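Poduval Publishes Household and Shop-Floor Chore Results for Wellik Gripper Program

SONDCOMBE, June 9, 2024 – Poduval today released first-phase results from Wellik, its program to measure whether machines can perform routine household and shop-floor chores without help. The results show useful progress on simple pickups and limited progress on tasks that require alignment.

The phase covered 1724 attempts at 13 chores, including clearing a worktop, sorting hardware and placing a rod in a hole. Each attempt was limited to 60 seconds. An attempt that ran over the limit was recorded as a failure, whatever its stage.

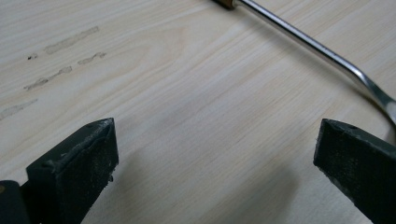
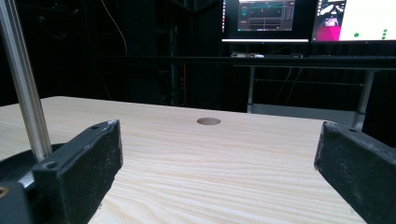
Gripper fingers and metal rod at a wooden work surface. Credit: Poduval

Pickups from a flat, clear surface met the program's target. Insertion did not. Most insertion failures occurred in the final approach, when a small error in angle left the part against the rim of the hole.

"We would not put this system in a kitchen or on a line unattended today," said Kamala Shenoy, program lead for Wellik. "It can pick up a part. Seating that part correctly, every time, remains an open problem."

A second phase will begin in January at the company's Punevden site. It will repeat the insertion chores under varied lighting and add drawer closing and towel folding. The 60-second limit will stay in place.

The full results table is available from the Poduval press office on request.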